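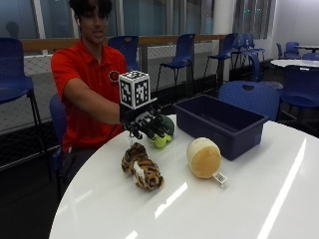
April
Notes by Yanling Bai

Week 6: Memoir and testimony in exile publishing

Last week we looked at how banned writers reach a publisher. This week is about what the publisher does with the manuscript once it arrives. The main reading is chapters 2 and 3 of Paula Bălan's The Hemonthorpe Letters, 197 pages in the Brudis paperback. The library copy is the older hardcover and the page numbers don't match, so cite by chapter.

Bălan wrote the letters over four years while living outside her country. She sent them to her editor, Sebastian Enache, who kept all 93. The book prints 32. Enache explains his choices in the afterword, but only briefly - he says he left out anything that could identify a person still living there.

Points to take from the reading:

Testimony makes a claim about events. Memoir makes a claim about a life. Most books in this unit do both, and reviewers often judge them as only one.

Changing names protects sources but makes checking harder. Compare Bălan's note on names (start of chapter 2) with Aurelia Ilie's, which is on your week 4 sheet.

Translation comes in here too. The English version was done by Silviu Pop, who favours short sentences. The original runs much longer. Pop's preface has one passage side by side, and we'll go through it in class.

A ban can help sales abroad. It can also shape the cover, the blurb and the order of chapters. Look at the back cover and mark every phrase that refers to the ban - there are more than you'd think.

Terms: samizdat, imprint, foreign rights, pen name, authorized edition, afterword.

For Wednesday: one page on whether Enache should have printed the names of the officials in letter 14. Use at least one quotation. Bring a paper copy, as we'll be swapping them.

The Ilie chapter is now optional.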